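Putting Groceries Away: Can a Machine Do It Yet?

Filed under Kitchen / Shopping and Storage
Updated 2024-04-04

Readers ask every few months whether it is worth waiting for a home robot before reorganizing the kitchen. The short answer is no. The longer answer is useful anyway, because the parts of unpacking that are hard for a machine are mostly the parts that slow people down too.

Start with the bag

A thin plastic shopping bag is the worst container in the kitchen to work with. It has no fixed shape. Set it on the counter and the handles fall over the opening, the sides fold in, and whatever is at the bottom gets wrapped in loose plastic. You solve this without looking, by pushing one hand in and feeling for the item. A machine with two stiff fingers has to find the opening first, and the opening moves as soon as something touches it. 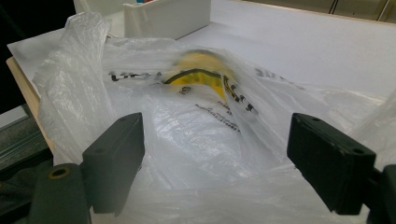 Shine is another problem. Creased plastic throws bright spots in every direction, and cameras have trouble telling a highlight from an edge. Printing on the bag makes it worse, as letters on the outside get mixed up with the thing on the inside. If you have ever reached for a lemon through the side of a bag and come up with a handful of plastic, you know the difficulty.

What to do at home:

Open the bag all the way before you take anything out. Roll the top edge down once, like a cuff. It will stay open long enough to empty.

Stand the bag against a wall or backsplash so it can only fall one way.

If one item is caught in the folds, hold the bottom corner of the bag with one hand and pull the item out with the other. Do not shake it out over a hard counter if there is glass in there.

Paper bags and stiff-sided totes avoid all of this. If you expect to buy a kitchen machine of any kind in the next few years, get used to totes now.

Use a landing tray

A landing tray is a shallow tray that sits on the counter while you unpack. Everything goes from the bag to the tray, and from the tray to the shelf. It sounds like an extra step, but it saves time when you have one bag holding things for three different cupboards.

Low walls are best. You want to reach in from the side without lifting your wrist over anything. White or another plain light color makes it easy to see a leak or a stray label. Rounded corners wipe clean faster than square ones.

Machines like trays for much the same reasons. The tray stays where it is put, the floor of it is flat, and the walls keep things from sliding off. The Tastora counter arm, which I tried in a showroom in March, would only set things down inside its own tray. The person running it told me the tray did half the work. I believe that.

Pouches

Stand-up pouches are a middle case. They are easier than bags because they hold some shape, and harder than boxes because they lean, curl, and give when squeezed.
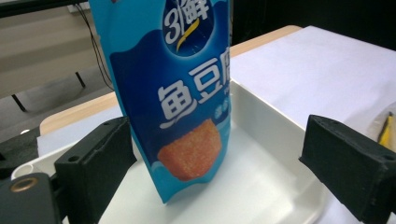
Fish tofu pouch standing in a shallow white tray, with a gripper finger on either side.

Where you grab a pouch matters. Squeeze it around the middle and the contents move, the pouch bends, and it may not stand when you let go. A weak seal can also pop. Take it by the top seal or a top corner, where there is nothing but flat film. The pouch then hangs straight and you can lower it bottom first.

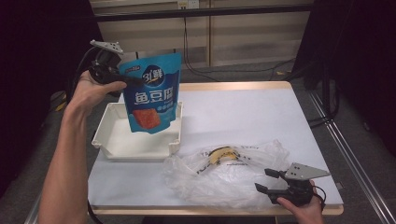 Holding the pouch by its top corner, over the tray. The clear bag is still on the table to the right.

For storing pouches:

Stand them in a row in a narrow bin, front to back, like files. Do not stack them flat. The bottom one always gets forgotten.

Turn the labels the same way. With imported snacks, put a strip of masking tape on the top seal and write the name and date on it if not everyone in the house reads the package.

Once a pouch is opened, press out the air, fold the top over twice, and clip it. A wooden clothespin is fine. Check the package to see whether it belongs in the refrigerator after opening.

Two hands

Most unpacking takes two hands doing different jobs. One holds the bag open and the other reaches in. One steadies the tray and the other sets something down. This is where the single-arm machines fall short. The Silimura unit I saw last year had one arm and a suction cup, and it did well with cereal boxes. Faced with a plastic bag, it pushed the bag across the table until an attendant caught it.

Two-armed machines cost more and take up more counter. Joltico lists a two-arm kitchen model with a reach that would cover a normal countertop, but the demonstration I watched used boxes and cans only. I asked about bags and was told to check back.

Where things stand now

For a plain account of what I would and would not hand over today:

Boxes and cans from a tote to a shelf at fixed height: possible, slow. The best run I timed was 17 items in one session, and a person would have been finished before the machine was done with the cans.

Pouches from a tray to a bin: possible if they are spaced apart. Pouches leaning on one another still cause trouble.

Anything out of a thin plastic bag: do it yourself.

Soft fruit: do it yourself. Grip pressure has improved, but a bruised peach is still a bruised peach.

Eggs: do it yourself.

Folding the empty bags: do it yourself, or stuff them into an old tissue box, which takes less time.

What about cost

The Kwon tabletop gripper kit is $2,000 without a stand. It is sold to workshops, and it does not put groceries away out of the box. You would have to set it up for every task, and it wants a clear table that is not used for anything else. In a small kitchen that alone rules it out.

For the same job, a tray, a few narrow bins, and a roll of masking tape will do more for you this year. If a good machine does come along, the tray and bins will suit it as well.

Related pages: Labeling a Shared Pantry. Cleaning Cloudy Plastic Trays. Which Bags Can Be Recycled at the Store.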